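Minutes, August open day, Prulon kitchen room, Gondville

2. Demonstration
The two-arm robot was shown at the marble-patterned table, with the bowls set near the front.
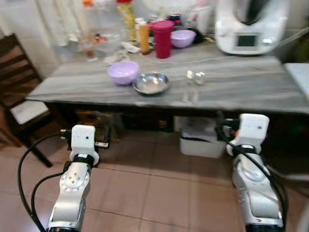 Visitors were let in by groups of 14. The members agreed to keep this size also for Alton.

3. Handling of cups
Ximeng Duan reported on the part with the mug, which is held by the handle.

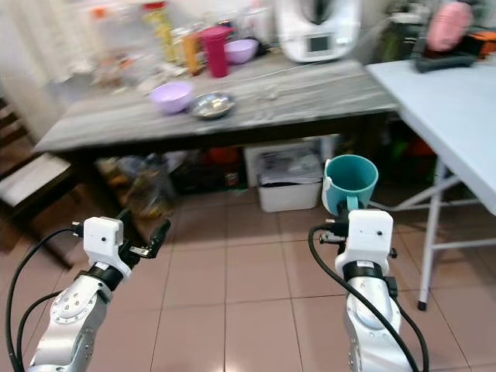 Cuiping Fan asked that the next visit has more time for questions. Agreed. Budget for it: 580, to be confirmed by Han.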